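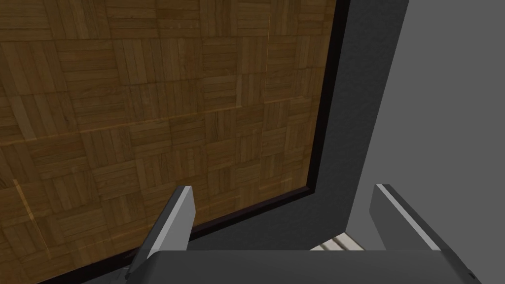 Stop telling us the air is "within limits"

February 18, 2025

Another quarter, another summary from the Tutdale monitoring network. Two pages. One map. The word "acceptable" used so often I gave up underlining it.

I live downwind of the old Pernano smelter site. So do 3000 other people. What we'd like to know is what came down in the rain last November, when the demolition dust was flying and every windowsill on our road went grey. The summary won't say. It gives a yearly average — and a yearly average will hide almost anything if you let it.

Averages are fine for long-term trends, I'm not daft. But lead doesn't arrive in averages. It arrives on a bad Tuesday's worth of wind, lands on the veg patch and stays put. The network has 20 rain collectors. They're emptied weekly. So the weekly figures exist, somebody types them in, and then they go in a drawer.

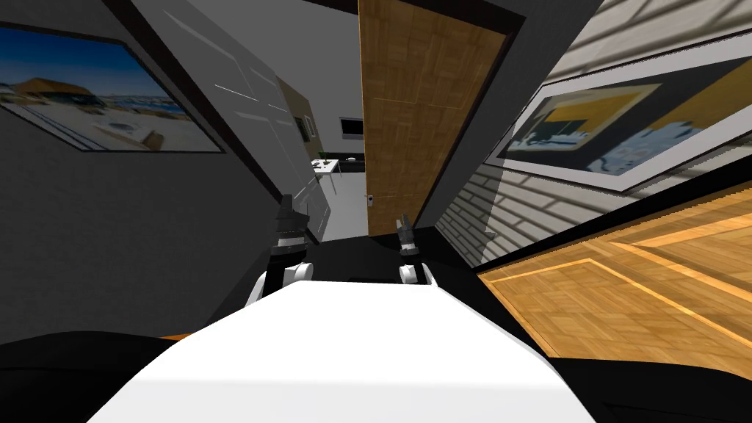
What should happen instead

Publish the weekly numbers. All of them, raw, with the gaps showing. Cirilo Maldonado ran the Sandoval collectors for years and put his readings up on a plain web page, ugly as sin, every week. People read it. They rang him up with questions and he answered them. No panic, no riots.

The usual objection is that the public will misread a spike. Some will. They're misreading the silence now, and thats worse. My neighbour has stopped growing lettuce on the strength of a rumour.

Second thing — move a collector. The nearest one to Pernano is uphill and upwind, next to the Nokico depot. Convenient for parking I suppose. Useless for us.

Neither of these costs much. The data is already payed for, by us. Put it up.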